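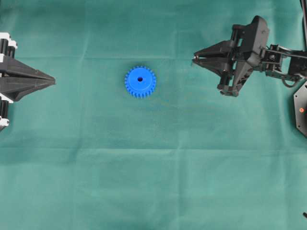 Is the Zelleo turnout sheet worth buying for a horse that lives out in a wet winter?

For most horses, I'd say it is. Mine stayed dry under it through a soggy December, and my complaints are with the hardware and the sizing.

I bought two of them last fall from Vincombe, the tack shop out past the feed mill. One went on Drolthorpe, a big bay gelding who is hard on everything he wears. The other went on my older mare, who mostly stands by the gate and waits for dinner.

The fit across the shoulders is good. Drolthorpe usually gets rubbed bare at the points of the shoulder by New Year, and this time the hair is a little thin on the left side and fine on the right. The neck opening is cut high enough that it doesn't slide back when he grazes downhill. The sheet does run long, though. I ordered his usual size and the tail flap hangs lower than I want. If your horse is between sizes, go down.

Waterproofing was what I cared about most. I checked under it with a bare hand every morning, at the withers and along the spine, and the only damp I found was after two days of straight rain, right at the seam behind the withers. It dried on its own by evening chores.

The front clips are the weak part. They are small and stiff, and with cold fingers they are a pain. One on the mare's sheet bent when she leaned on the fence, and I swapped it for a snap from the hardware store. The leg straps are fine. I took them up two holes and they have stayed put.

There is no fill in this one, so don't expect warmth. Adom Boateng, who boards at the same barn, uses it over an Akpalu liner on his Thoroughbred when it gets down to 20 degrees, and the two line up well enough at the neck. My mare has a full coat and goes without.

Cleaning is easy - let the mud dry, brush it off, hose it down. I haven't put either sheet in a washer and don't plan to until spring, when they'll both need re-proofing anyway.

I'd buy it again at the same price, with a couple of spare snaps in the tack trunk.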